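Section 4. Setting up the Fellell countertop water filter

Read 4.1 to 4.4 before opening the tap. Takes 40 minutes, most of it waiting.

4.1 Before you start

Check the box. Filter body, one cartridge (sealed bag), diverter valve, 700 mm hose, two rubber washers, spanner. Washers are taped inside the lid, easy to throw out by mistake.

You also need a towel, a jug and an old toothbrush for the tap thread.

CAUTION: Cold water only. Never run hot water through the cartridge. If you have a mixer tap, turn the hot side off at the isolator for the first fit.

1. Pick a flat spot within reach of the tap. Hose must not be stretched or kinked.
2. Wipe the worktop dry. The rubber feet won't grip a wet one.
3. Unscrew the end of the tap (the bit with the mesh). Anticlockwise from below. Keep it somewhere safe.
4. Brush the thread clean. Limescale is the usual cause of drips later on.

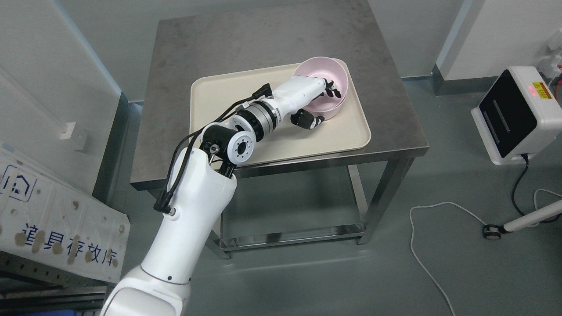 5. Push one washer into the diverter valve. Flat side up.
6. Screw the valve on by hand. Then a quarter turn with the spanner, no more. The collar is plastic and will crack.

Note: tap with an inside thread? Use the Steddale adaptor, sold seperately. Washer goes between adaptor and valve.

4.2 Fitting the cartridge

1. Wash hands. Open the bag at the notch.
2. Pull off both end caps. Recycle them.
3. Drop the cartridge in, arrow pointing up.
4. Check the O-ring is sitting in its groove. Wet it with a little clean water. No oil, no washing-up liquid.
5. Lid on. Turn until the two marks line up.

Write the date on the sticker and put it on the base, e.g. 11 June 2019. Cartridge is due out six months from that, so that one would be changed in December. 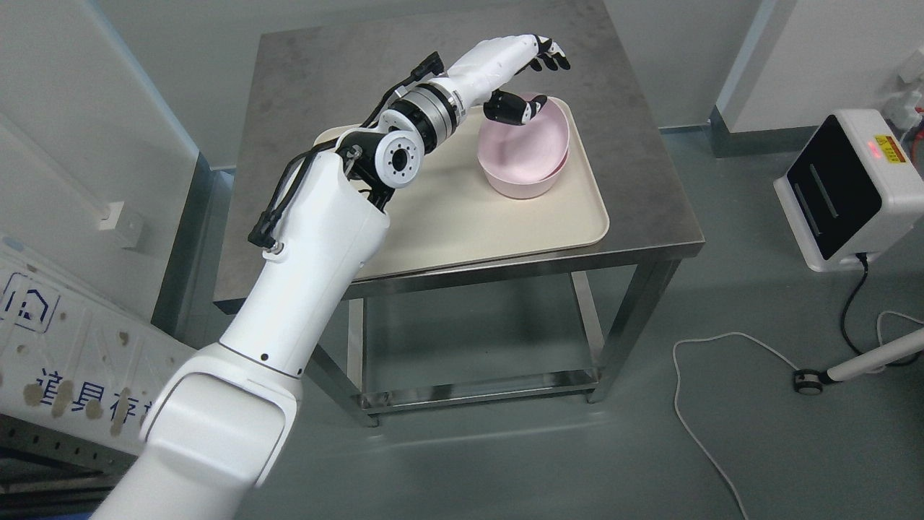

4.3 First flush

1. Spout over the sink. Lever on the valve to FILTER.
2. Open the tap slowly, half way at most. Air will spit out first. Normal.
3. Black or grey water for the first few jugs. Carbon dust, harmless, but don't drink it. Use it on the garden.
4. Run for 10 minutes. Stop, leave to stand for 20, then run for another 2.
5. Still grey? Repeat step 4 once. If it's no better ring the helpline.

CAUTION: Don't block the spout or fit anything to the end of it. Pressure builds up in the body and the lid can lift.

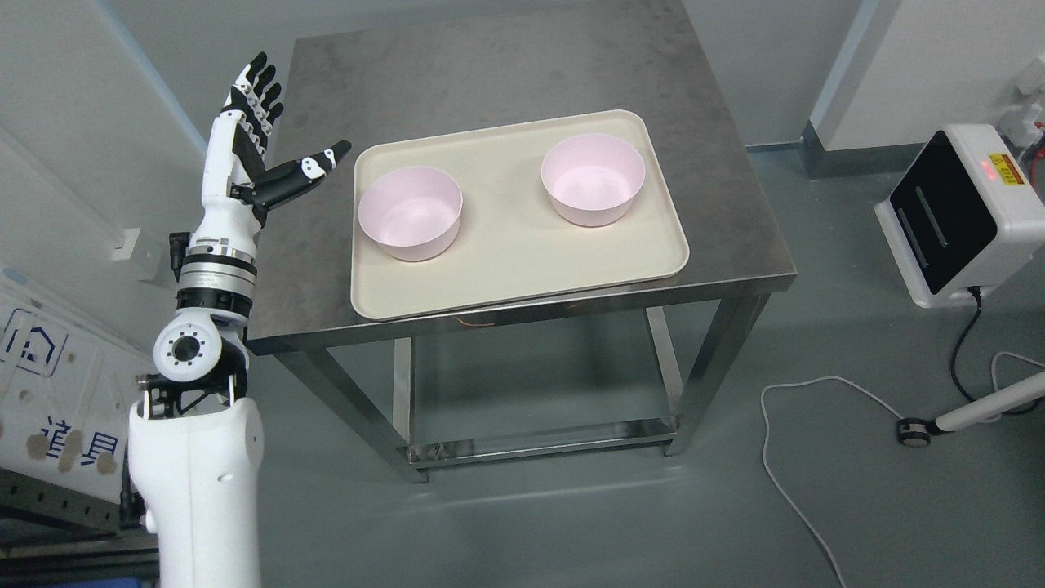 Photo: Onyekachi Bako / Trustgate

4.4 If it leaks

Drip at the tap: washer missing or in upside down. Take the valve off and look.
Drip at the lid: O-ring twisted. Turn water off first, then open the lid and reseat it.
Drip at the hose: push the hose fully home, tighten the nut by hand.
Slow flow, new cartridge: trapped air. Tilt the body gently with the water runing.
Slow flow, old cartridge: change it. Ask for part 78, the Filip cartridge. The older short one fits the body but doesn't seal.

Note: going away for more than a week? Lever to TAP, empty the body, leave the lid off to dry. Flush again as 4.3 when you get back.

Cleaning is in Section 5.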